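Forum des copropriétés et locaux professionnels
Rubrique : Déchets, encombrants et collectes privées
Sujet : Enlèvement des encombrants après fermeture d'un restaurant - qui doit fournir le bordereau ?
3 juillet 2019

gestion_pistlow

Mesdames, Messieurs,

Notre structure assure la gestion de la résidence Pistlow, dont le rez-de-chaussée comprend un local commercial exploité jusqu'en juin comme restaurant. Le preneur a mandaté la société Cidura pour l'évacuation du mobilier de salle, des étagères de réserve et de deux armoires frigorifiques. La prestation a été facturée 2988 euros hors taxes, chargement compris.

À la remise des clés, nous avons demandé la copie du bordereau de suivi pour les appareils frigorifiques. Le preneur nous renvoie vers Cidura, qui répond que le document est destiné au seul donneur d'ordre. Le bailleur souhaite disposer de cette pièce avant de restituer le dépôt de garantie.

Nous serions reconnaissants aux membres du forum de bien vouloir nous indiquer la pratique suivie dans leurs immeubles.

syndic_quai_nord

Bonjour,

La position de Cidura me paraît défendable. Le contrat d'enlèvement lie le prestataire à son client et le bailleur n'y est pas partie. Il appartient donc au preneur de réclamer le document, puis de vous le transmettre si le bail ou l'état des lieux de sortie le prévoit.

Je vous invite à relire la clause relative à la restitution des locaux. Dans les baux que nous administrons, elle mentionne expressément la remise des justificatifs d'élimination. À défaut d'une telle mention, subordonner la restitution du dépôt à cette seule pièce me semble fragile.

gestion_pistlow

Je vous remercie de cette réponse. Le bail prévoit une restitution « libre de tout meuble et de tout déchet », sans autre précision. L'état des lieux contradictoire fait par ailleurs état de trois cartons de petit matériel de table demeurés dans la réserve, que Cidura a refusé de reprendre au motif qu'ils ne figuraient pas au devis.

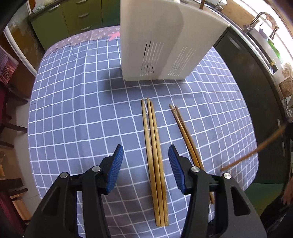

Le preneur considère que ces cartons relèvent de la collecte ordinaire de l'immeuble. Nous ne partageons pas cette lecture, les bacs de la copropriété étant réservés aux occupants des logements en vertu du règlement intérieur. Un devis complémentaire de 215 euros a été établi par la société Fakir - montant que le preneur conteste.

bailleur_69

Bonjour à tous,

Je me permets d'exprimer un désaccord avec syndic_quai_nord. Un local « libre de tout déchet » suppose que les déchets soient sortis dans des conditions régulières. Si les armoires frigorifiques devaient être retrouvées sur un terrain vague, il serait difficile de soutenir que la question ne concerne en rien le propriétaire des murs. Pour ma part, je retiendrais le dépôt jusqu'à production de la pièce.

Quant aux 215 euros, la somme me paraît élevée pour trois cartons. Le déplacement y entre sans doute pour l'essentiel.

syndic_quai_nord

Je maintiens mon analyse. L'inquiétude du bailleur est légitime, mais elle ne crée pas une obligation que le bail n'a pas prévue. Une retenue portant sur la totalité du dépôt exposerait le bailleur à une contestation sérieuse. Une retenue limitée au montant du devis Fakir, assortie d'une mise en demeure pour le bordereau, serait plus proportionnée.

exploitation_trosero

Bonjour,

Nous intervenons pour le compte de Trosero, entreprise d'enlèvement et de débarras de locaux professionnels. Sans nous prononcer sur le dossier, nous précisons que nous adressons nos justificatifs au client signataire et à tout tiers que celui-ci désigne par écrit. Un simple courriel du preneur suffit. Il est possible que Cidura accepte la même démarche.

S'agissant des cartons, un dépôt en déchèterie professionnelle par le preneur lui-même reste envisageable, sous réserve des conditions d'accès du site.

bailleur_69

La solution de l'autorisation écrite me convient davantage que la mise en demeure. Je reste toutefois d'avis de ne rien verser avant d'avoir le document en main.

gestion_pistlow

Nous avons transmis ce jour au preneur un modèle d'autorisation à adresser à Cidura, en lui laissant le choix, pour les cartons, entre l'évacuation par ses soins et l'acceptation du devis Fakir. La question du montant à retenir sera soumise au bailleur dès réception de sa réponse. Nous en ferons part dans le présent fil.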